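4.3 Running the dish rack station on an open day

The station is the same one used for daily work. Only the order of steps changes when visitors are present.

1. Switch on the Urura controller and wait for the steady light.
2. Set the rack on the counter, long rail toward the aisle.
3. Put on the knit gloves. Bare hands are not used at this station.
4. Load program 2,236 and check that the job name reads CLALPORT DEMO.
5. Show the task by hand first. Take the bowl by the rim, thumb outside and fingers inside, and set it down in the rack at an angle.
6. Step back behind the floor line and press Run.

Note: Glossy dishes throw back the overhead lights. If the arm stops short of the rim, dim the row nearest the counter and restart from step 4.

CAUTION: Do not let visitors reach into the rack while the controller is on — the arm gives no warning before it moves.

7. After two runs, press Hold and take questions.
8. Write the run total in the station log. The January visit closed at 1,363.
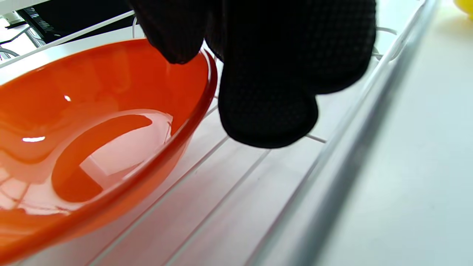 Rami Shboul asks that step 7 come before step 6 for school groups, as the children at Clalport had most of their questions before the arm moved.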